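Guides > Home > Drains and Cleaners > FAQ

Search Menu Newsletter Contact

"Natural" Bathroom Cleaners: Questions We Keep Getting

Does "natural" on the label mean anything?

Very little. A company can print it on nearly any bottle it likes. We went through 247 product listings in October and most of them used the word without saying what it covered. Read the ingredient list. If there isn't one, buy something else.

Is Zolow worth the extra money?

We don't think so. Zolow spray is mostly water, a mild detergent and orange scent. It cleans a sink fine. So does dish soap.

Rakora says its tablets replace 70 bottles. Do they?

Only if you believe Rakora's idea of a bottle, which is small, and a dose, which is smaller. At the strength we needed to shift soap scum, a pack ran out long before that.

What about vinegar and baking soda?

Each has its uses. Mixed together they fizz and mostly cancel each other out. The fizz looks like work – that's the whole appeal. And never mix vinegar with bleach, whatever a video tells you.

Do I need a special cleaner for plastic tubs and bins?

No. Use dish soap, warm water and a soft cloth. Skip scouring powder, which can leave scratches that hold dirt.

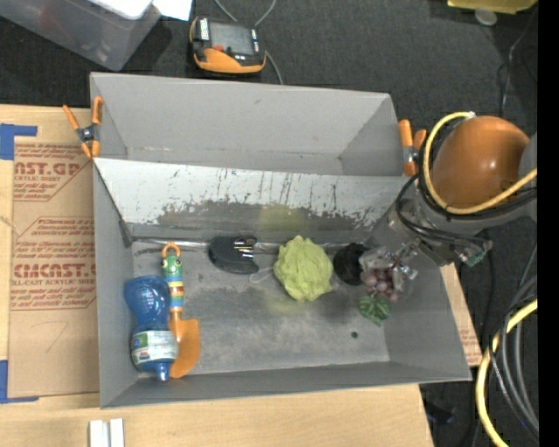

Blue plastic bottle with a small nozzle, in a two-part gray bin.

Are refills cheaper?

Sometimes. Work out the price per ounce yourself. At Bae, 2 of the refills we priced cost more per ounce than the full bottle next to them.

The Ererby page has 2,000 five-star reviews. Why are you so negative?

Most of the ones we read were posted in the first week of use, and plenty talk only about the smell. We'd like to hear from people on their third bottle.

Do you take free samples?

No. We buy at the store and keep the receipts.

Related
Does your washing machine need a cleaner?
Drain gels compared
What "unscented" covers
Dish soap by the gallon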